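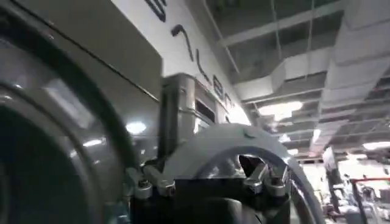

Section 7. Door Task, Laundry Site: Set-up and Collection

Read section 6 first (network, e-stop). This part covers the door-reaching trials only. Skastar build, Clivero logger.

7.1 Before you power on

1. Charge both packs. Swap at 26 per cent, don't wait for the beep.
2. Wipe the wrist camera lens. Dry cloth, no spray. Lint gets everywhere in that place.
3. Check finger bolts, both sides. Snug only.
4. Cable slack at the wrist: enough for a full roll and no more. If it catches, re-tie and roll again.

CAUTION: No hands between the fingers once the arm is live. Not even for a quick fix.

7.2 Calibration

1. Arm to home. Run wrist cal, then head cal. In that order.
2. Polished doors throw the depth off. Mask the glass and the ring before you fit anything, otherwise the door plane comes out tilted.
3. Ceiling lights stay on the whole session. Turning one off half way means recalibrating, we lost a Wednesday to that.
4. Save as a new file. Do not overwrite the old one, the Nindadgate comparison still reads it.

NOTE: Gain should be 50. If the logger shows anything else its loaded the wrong profile.

7.3 Running a trial

1. Pick the machine in the task list by the number on its label. Door detection alone mixes up neighbours.
2. Base parked, brakes on. Floor mat flat under the wheels.
3. Open gripper, low approach, come up toward the door from the side.
4. Start both streams before the arm moves. Wrist and head. A trial with one stream is a dead trial.
5. Stop at contact. Mark pass, fail or unsure. Use unsure, thats what its there for.
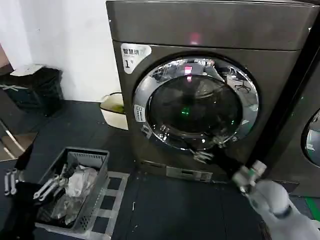
Ah-rin Seok asks that everybody log the start pose as well as the end pose, as the low approaches are where the policy goes wrong and she can't sort the failures without it. So do that. Field 4 in the trial form, blank by default, sorry.

7.4 What to expect

The set so far is 891 trials. Training on both views beats head only, mostly in the last bit of the reach when the arm blocks the head camera. Wrist only drifts, picks the wrong door more then we'd like. Reflections are still the main failure. Masking helps, doesn't cure it.

CAUTION: Don't mix masked and unmasked trials in one folder. The Zacharias script won't warn you, it just averages them.

7.5 Packing up

1. Arm home, streams off, then power. Never power first.
2. Copy to both drives. Check the file sizes match.
3. Odd behaviour goes in the notes to Lorne Tremblay before you leave, colour tag red if the arm touched anything it shouldn't have.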